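Sugar on the School Run: What Year 9 Drinks Between Home and the First Bell

Project report by Manaia Ormsby and Illia Pylypenko
Prollumdale School, handed in 4/23/18

Why we picked this

We both walk in past the Tautahi shop, and every morning there is a queue out of the door. We wanted to know what people were buying and whether they had eaten anything first. Our teacher, Ms Abou Zeid, said it was a big question for a short project, so we kept to drinks. We're really glad we did, as there was more than enough to find out!

What we did

We wrote a one-page survey and tried it on Tipene Kereama's form group first. Two questions had to be rewritten (nobody knew if "breakfast" included a cereal bar on the bus). In March we gave out 202 forms and got 200 back, which we were amazed by. Illia typed all the answers into a spreadsheet and Manaia made the charts.

We also kept a drinks diary ourselves for a week. Manaia's was mostly tea. Illia's was more colourful.

What we found

Out of the 200 people who answered, 46 bought a drink on the way to school on the day of the survey. The favourites were fizzy drinks, then flavoured milk, then water. Of those 46 people, 19 had skipped breakfast. We had expected the number to be smaller and went back through the forms to check it.

The best part was the comments box. Lots of people wrote that the water fountain by the gym tastes of metal, and several said they would bring a bottle if there was somewhere decent to fill it.

Reading labels

We spent one lesson comparing labels, and this was the bit we enjoyed most. Some give the energy for the whole container, others only per 100 ml, so you have to do sums before you can compare anything. Sizes are a muddle too, with fluid ounces on some and only millilitres on others.

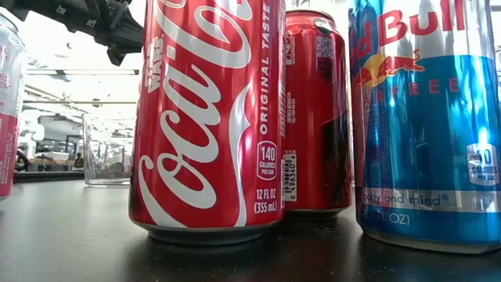 Figure 1. Coca-Cola can marked 140 calories per can, 12 fl oz (355 mL).

What we would change

We only asked about one morning, and it was a cold one. Next time we would ask in summer as well, and add a question about the journey home. Hamish Ormsby (Manaia's uncle) helped us check the percentages, and we'd like to thank him and everyone who filled in a form.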